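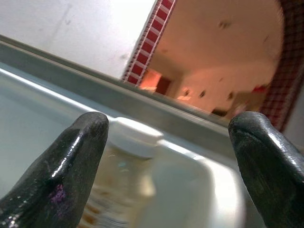 Is teleop time on household bottles worth paying for? (Paneck arm, small shop)

Started by usegura_bench

We're two people with one arm and a leader/follower setup from Paneck. My business partner wants to buy another block of remote demonstration hours from an outfit called Anora. Their pitch is that 332 demos of picking up a capped bottle next to other containers will get us a policy that works in "any home." I've driven the thing myself for a good while now and I don't believe it. The wrist view goes soft up close, white plastic against white plastic is hard even for me, and I'm a person with a memory of where I left the bottle. Somebody talk me out of my bad mood or confirm it.

Unai Segura

gripfade

Confirm it. "Any home" means the homes they recorded in. Ask how many different kitchens are in those 332. If the answer is one, you're buying a very good imitation of one shelf.

Aurelio Sotomayor

I'll disagree a little with both of you. We trained on 165 demos last August, all hand-guided, no remote driving, and got something usable for a single bottle shape. Usable meaning I'd let it run while I stood there. The demos were clean though. Same person, same approach angle, no hunting around before the close.

What does your wrist view look like at the moment before you close the fingers? If the cap is in view between the tips and the body is hidden by a neighbor container, the policy has to guess the width of the body from a cap. Mine guessed badly for weeks.

usegura_bench

Pretty much that. White ridged cap near the left fingertip, a bigger white container just to the right and partly in front of the bottle, shiny enough that one side of it is mostly glare. Wrist is tilted a lot so the metal rail behind runs on a diagonal. There's a red plaid cloth and an orange-lit room in the background too, and I'd bet money the network is learning the plaid.

cisositz_refugee

It is learning the plaid. I used the Cisositz training stack before I gave up on it and we had one that only worked with a certain towel in view. Took the towel down, arm went for the wall. The vendor told us we needed more data. They always tell you that, they sell data.

Aurelio Sotomayor

Or you take the towel down for half the demos. You don't need a vendor for that.

cisositz_refugee

Sure, and then it's the lamp.

moth_and_relay

Remote vs by hand is the part I'd argue about. When I guide the arm by hand I feel the bottle touch. Over a remote link I'm looking at the same blurry close-up the policy gets, so if I can do the task from that view, the information is in there. If I have to lean over and peek at the real shelf, the demo is teaching it something it can't see. Half the remote sets I've looked at were recorded by people who could peek.

usegura_bench

Guilty. I peek.

gripfade

Then throw those out before you pay for more.

usegura_bench

That would be most of them. I have 451 episodes on disk and I never marked which ones.

Aurelio Sotomayor

Don't throw anything out yet. Record 30 new ones from behind a screen, camera view only, and train on those alone. Compare against a random 30 from the old pile. Same bottle, same spots on the shelf. If the new ones win you have your answer about Anora too, and you can ask them whether their drivers can see the shelf.

gripfade

Thirty is nothing. You'll get noise and then you'll both read what you want into it.

Aurelio Sotomayor

It's an afternoon of work. The alternative is an invoice.

moth_and_relay

Also check your fingertips while you're at it. Shiny black coating under a bright light throws highlights right where you need to judge the gap. I dulled mine with cloth tape. Aranda sells matte pads but I wouldn't pay their price for them.

cisositz_refugee

Tape peels and then your old demos don't match your new ones.

moth_and_relay

Mine hasn't peeled.

usegura_bench

OK. Screen goes up tomorrow, fingers stay as they are so I'm only changing one thing. I've told my partner we aren't signing until I've seen both runs. I still think the whole "any home" line is garbage, but I'll post the numbers either way.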